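### 3.2 What people said about their worktops

I went into the Nemlow interviews expecting to hear about money, and I did hear about it, but mostly I heard about crumbs. We spoke to 45 households, nearly all of them renting, and I asked each one the same loose opening question: what do you do in here when you aren't cooking? Homework, ironing, one very long jigsaw - the answers ran on so happily that I gave up on my timings by Thursday.

Busy patterns came up again and again. People told me a veined or speckled top "hides the day", as one tenant put it, and plain white was talked about almost as a chore (see Figure 4 for a marble-patterned top with a bamboo board on it).

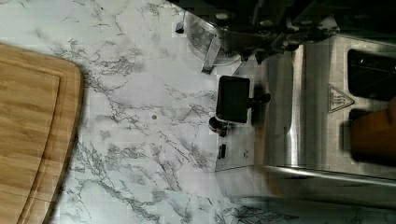 **Ruba Awad**, lead interviewer

*Figure 4. Veined worktop, bamboo board and stainless-steel appliance.*

I should say that my own kitchen is plain white, so I may have nodded a bit too hard at this point in the recordings. Kwan-ho Su coded 13 of the transcripts again without seeing my notes, and we disagreed mainly over "tidy" and "clean", which I had lumped together and he hadn't. We kept his version. The Durnska households used the two words quite differently anyway - tidy was for visitors, clean was for themselves - and I come back to that in Section 4.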